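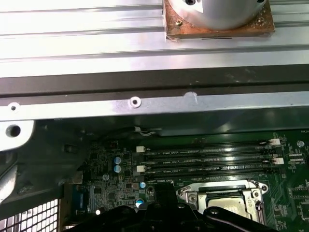
4. Getting the bench ready for visitors

I rewrote this part of the guide after our August open day, when I had 644 people come past the table and learned which bits of my old notes were no use at all. So do it in this order, please!

4.1 Lay the tower on its side on the slatted table, with the side panel off and the open side facing up.

4.2 Put the gray fixture plate to the left of the computer. Visitors love to lean on that end, so I stand there myself when it gets busy.

4.3 Start the Skukamex program and pick the memory job. Check that the slot names on your screen match the ones printed on the board (DIMM2_CPU1, DIMM4_CPU1 and so on). I skipped this once and the arm spent the whole talk heading for the wrong slot.

4.4 Run the approach at slow speed, twice, with your hand on the stop button. Watch the fingers as they get near the metal frame of the CPU socket - that's the tightest spot on this job.

CAUTION: Keep everyone's hands out of the case while the arm has power. That goes for you too, even if you only want to move a cable.
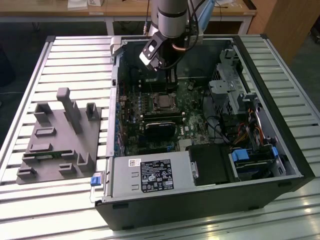
Fig. 4-2. Arm over the open tower, fixture plate at left.

4.5 Let people gather on two sides of the table only. Vy Nông, who ran the Gakix demo with me, puts tape on the floor and it works better than any amount of asking nicely.

4.6 Give your talk while the arm is parked, then run the job. I used to talk over the moving arm and nobody heard a word I said (they were all watching the gripper, and I can't blame them).

NOTE: If the arm stops partway, don't restart from the middle. Send it home, check the case hasn't shifted on the slats, and go back to 4.3.

4.7 Between groups, leave at least 4 minutes for questions. Kids will ask if it can fix their game console. I tell them to come back next year.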